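Right arm stops with a protective fault whenever it goes for a harness
Posted by Brerstead, April 15, 2026

Hi all, hoping some kind soul has met this before. Our two-arm kitting cell ran happily until we moved the trays, and now the right arm faults with a force limit on the harness side. I've restarted it 3 times. The left arm never complains.

nurnau
Check the arm's own cable first! Ours was pulling tight at full reach and the controller read it as a collision. Please hit the stop before you put your hands in there.

margaritis
Agree with the above, and I'd look at tangled harnesses too. Here's our layout, much like yours I think, yellow trays either side and the metal one in the centre. 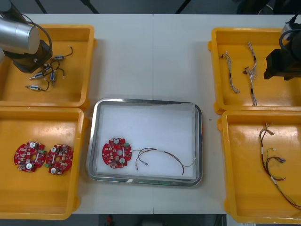
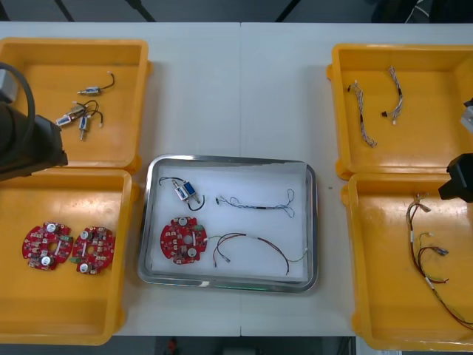
If two leads snag, the arm lifts both and trips. Lay them well apart and try again at low speed.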